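4.2 Recording folding examples

Before you begin, finish the arm check in section 4.1. The Plilero recorder does not start an episode if one arm is not in its home position.

1. Put the clothes for the session in a pile on the right side of the table. Keep the middle free for the garment you fold.

2. Enter your operator name and the garment type. For mixed piles, choose "Mixed" and enter the type again for every episode.

3. Take one garment from the pile and lay it in the middle. It does not need to be flat. The model must learn also from creased cloth.

4. Press Record and wait 2 seconds before you move the leader handles.
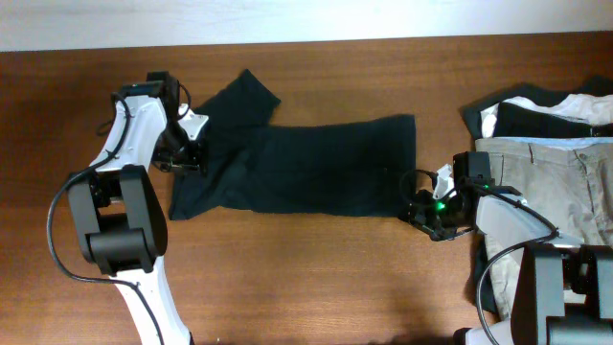 5. Bring both grippers to the fabric slowly and close them at low force. When both hold the cloth, lift first and pull after.

CAUTION: Do not pull the arms apart when the cloth is already tight. The wrist motors can overheat, and thin fabric can tear.

6. Complete the fold, open both grippers and return the arms home. Press Stop.

7. Mark the episode as Good, Poor or Discard. An episode with one failed grasp and a clean second try is still Good.

Note: After 5 discarded episodes in a row, the recorder asks for a new calibration. Please do not skip it.

Note: The Mapplebeck starter set contains 2,717 episodes, of which 1,751 are marked Good. Your own episodes are saved in a separate folder and are not mixed with this set until you choose Merge (section 4.4).

Questions about marking go to Úna Heffernan at the Branstead office.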